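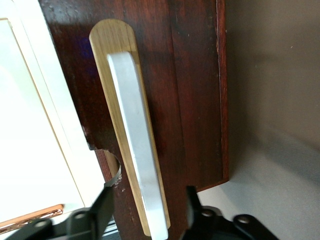 Wrist view: a white handle bar on an oak plate, between the two fingers.

Oltumel Door and Drawer Kit
Planning and budgeting page for small labs and workshops

If you are putting together a manipulation bench and you want the arm to work with handles, start with the handles. The Oltumel kit grew out of that idea, and we are still very fond of it! It is a set of panels, plates and bars that you fix to furniture you already own, plus a pair of slim gripper fingers and a wrist camera bracket. You supply the arm.

What you get
Two gripper fingers, black, with mounting holes
Wrist camera bracket and cable clips
Handle plates in pale oak, rounded at one end
Flat-faced handle bars, white, for mounting on the plates
Screws, spacers and a paper drilling template
Part number for the full set: 2062

What it costs
The full set is $4000. Fingers, bracket and plates can also be ordered separately, and plenty of people begin with only the fingers and one plate. Freight is quoted once we have your address. Spare finger pairs are worth putting in the first order if your purchasing office is slow, as it saves you a second round of paperwork in the middle of a project.

Please budget for these as well, as they are not in the box:
An arm with a tool flange that takes the Pimley adapter
The wrist camera itself (the bracket fits most small ones)
A door, a cabinet or a plain panel to mount things on
Somebody's afternoon for the first setup

About that panel. Old furniture is great for this. A polished door with scuffs and a bit of grain gives the camera something much closer to a real home than a fresh white board does, and glossy finishes throw reflections that you will want to meet early. Secondhand shops are a good hunting ground, and a cabinet door with a notch or a chip in it is perfectly usable as long as the area under the plate is flat.

Choosing a handle
A wide flat bar is the one we suggest first. It gives the fingers two long sides to close on, and on a pale plate against dark wood it is easy to pick out from close range. Slim pulls and round knobs are on the Zakaria accessory sheet, and they are good fun once the basic grasp is working, but they are fussier about approach angle.

The plate doesn't have to sit perfectly upright. A slight tilt is a fair test of whether your grasp follows the handle or just repeats the same wrist pose, so the template has slots in place of single holes at the lower end. Loosen, swing, tighten, and you have a new task!

Space and clearance
Leave 15 inches of open space in front of the panel for the wrist and bracket. More is better if the door is going to swing toward the arm. Check the sides too: a wall or a neighboring cabinet close to the panel will limit how far the fingers can open, and it is much nicer to find that with a tape measure than with a finger tip.

Before you order
1. Measure your flange and compare it with the Pimley adapter drawing.
2. Decide which way the door opens.
3. Look through the wrist camera with the fingers mounted, if you can borrow a pair. The fingers take up a good part of the lower view, and a camera set too low will hide the handle just when you want to see it.
4. Ask about lead time. Orders for the fall term tend to bunch up in May.

Notes from a customer bench
Wumpini Tetteh set up a kit at the Judlow workshop and sent us a long, cheerful list of comments. The main one was to mount the plate before fixing the panel to anything, so you can drill it flat on a table. She also asked for longer screws for thick doors, and those are in the set now.

Questions about fit, quotes or odd furniture go to Kojo Asamoah on the equipment desk. Send a photo of the door and the width of the handle you have in mind. He likes the odd ones best.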